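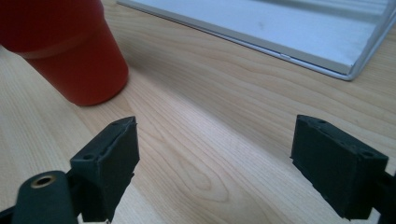 Por Birgit Rieger
Setembro

Início | Casa | Cozinha | Receitas | Assinaturas

Tenho um copo vermelho que manda na minha cozinha. Comprei-o numa feira, numa sexta-feira de chuva, a uma senhora que pedia 19 euros e acabou por aceitar nove (e ainda me embrulhou aquilo em jornal!). Desde então tudo o que entra cá em casa tem de se dar bem com ele.

Foi assim que cheguei aos cestos de arame. Andei semanas de volta do catálogo da Zornia, depois do da Brullis, e a minha amiga Ataahua Cartwright já não me podia ouvir. «Compra um branco e cala-te», disse ela. Comprei um branco — e que bem que ficou!

O que me conquistou foram os dois níveis. Em cima, os copos de todos os dias, que quero à mão quando ainda estou meia a dormir; em baixo, as coisas baixinhas, pires e tampas que nunca sei de que caixa são. Como é de rede, vejo tudo sem tirar nada do sítio.
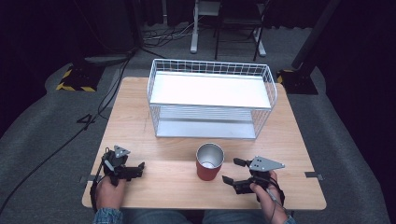
O copo vermelho, prateado por dentro, à frente do cesto branco de dois níveis.

E depois há a madeira. Gosto dela clara, com o veio à vista, porque o branco sozinho me parece consultório. Com um bocadinho de vermelho em cima, já apetece fazer café. A Ataahua quer agora um cesto igual para a despensa dela, e eu já lhe disse que meça primeiro a prateleira.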